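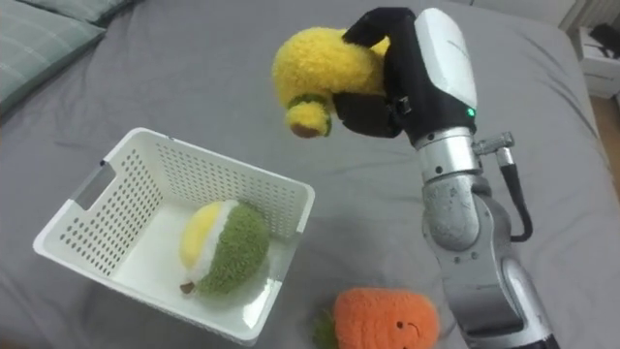 Household tidying by machine is the use of general-purpose robots to pick up and put away loose items in lived-in rooms. Its makers often describe it as close to ready, a claim that rests mostly on short trials with forgiving objects. Plush toys are a common choice: a yellow plush fruit gives under a robot's black fingers, and an open white basket on a flat bed asks little of the aim. Glassware, wet towels and tangled chargers appear far less often.

April
By the Jeltholm editors 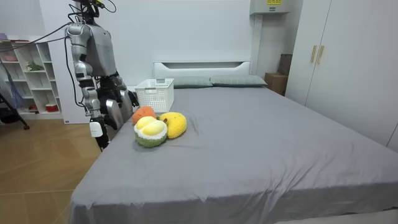
Reading time: 1 min

Trials of this kind usually place the basket and the toys on the same bed, within a short reach of the robot. Critics say this leaves out most of the chore, including finding things under furniture and deciding where they belong.

The Ginodby trial is often cited in support of the technology. It logged 337 pickups in 8 homes, and the 70 failures were left out of its headline results. A later review by Lostix objected that staff had reset the toys between attempts. Alexiou, which sells a tidying robot to hotels, still requires an attendant on each floor. No independent test has yet shown a machine clearing an unprepared bedroom without help.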